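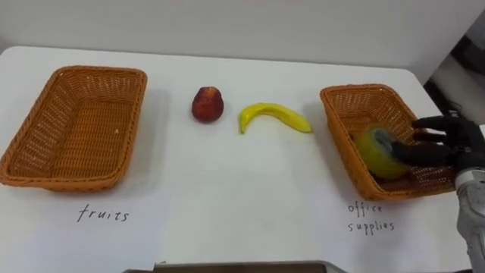 Sorting and Labeling in the Shared Kitchen
Speaker notes, staff facilities session
Presenter: Malte Kasten, Office of Building Services, Eritz site

Opening (allow 3 minutes)

Good morning, and thank you for coming. The session covers the new arrangement for food left out in the shared kitchens on the second and fourth floors. Please hold questions on parking and badge access for the facilities desk.

State the scope early. The arrangement applies to the open counters and the serving tables. It does not apply to the refrigerators, which remain under the policy issued last year.

Background

The Eritz site has 676 employees, of whom 185 use the second-floor kitchen on a regular basis. Fruit is delivered by Frandsen twice a week. Until February, deliveries were placed on the counter in the cartons in which they arrived, and staff added their own items beside them. By midweek it was difficult to tell which food was for general use and which belonged to an individual. The office received complaints on both sides of the question: fruit taken that should not have been, and fruit left to spoil out of politeness.

Pause here. Several people in the room will have written to us on this subject.

The basket and the label

Refer to the opening slide. The basket is a plain rectangular wicker one with sloped sides and a thick rim. A sheet of white paper lies flat on the table next to it, with the word "fruits" written by hand in black marker. The peach or apple and the banana have yet to be put away.

Explain the choice of label. The office considered printed signs in stands, and Presance supplied a quotation for engraved plates. Both were set aside. A sheet of paper can be replaced in a moment when it becomes stained, and a change of contents requires only a new sheet. Staff on each floor may write their own, provided the letters can be read from a standing position.

Mention that labels are to go on the table and are not to be taped to the basket. Tape marks the wicker, and baskets are sometimes moved between floors.

A question was raised in the January meeting as to whether the label should read "fruit" or "fruits." The office has no preference. Do not spend time on this.

What goes in the fruit basket

Whole, unpeeled fruit only. Apples, peaches, pears, oranges and bananas may share a basket. Place heavier fruit at the bottom and bananas on top, where they will not be bruised. Grapes and berries should be kept in the refrigerator in a covered bowl.

Cut fruit is not to be left on the table under any circumstances. This was the most frequent cause of complaint on the fourth floor.

Bananas ripen quickly and hasten the ripening of fruit stored close to them. On floors where the basket is emptied slowly, a separate basket for bananas is permitted. Please inform the office so that a second basket can be issued from the Lado storeroom.

Fruit placed in the basket is for everyone. Staff who wish to keep an item for themselves should keep it at their desks. It is worth saying this twice, slowly.

Items left on the table

Any item found on the table outside a basket at the close of the day will be treated as follows. Whole fruit in good condition goes into the fruit basket. Packaged food moves to the shelf above the sink. Anything open, cut or spoiled is discarded. Cleaning staff have been asked not to make exceptions, and they should not be put in the position of having to explain the rule.

The tables are wiped down each evening. Lift the basket and the paper before wiping — the paper does not survive a damp surface — and return both to the same place. Shake crumbs from the basket over the trash. Wicker should not be soaked; a damp cloth and a dry one are enough.

Responsibilities by floor

Each floor names one person for the month. The duty takes 10 minutes at the end of the day and consists of checking the basket, removing spoiled fruit and replacing the label if needed. A sign-up sheet is at the back of the room. The second floor is covered through the end of the quarter. The fourth floor is not, and a direct request should be made before people leave.

Anticipated questions

Will vegetables be supplied? Not at present. The matter depends on the Frandsen contract, which is under review.

May visitors take fruit? Yes.

Who pays for the baskets? They are charged to Building Services, as are the markers and paper.

Can a floor use bowls it already owns? Yes, if they are unbreakable and large enough for a full delivery.

Close

Remind attendees to return the attendance card. Copies of these notes are available from the facilities desk, Room 185.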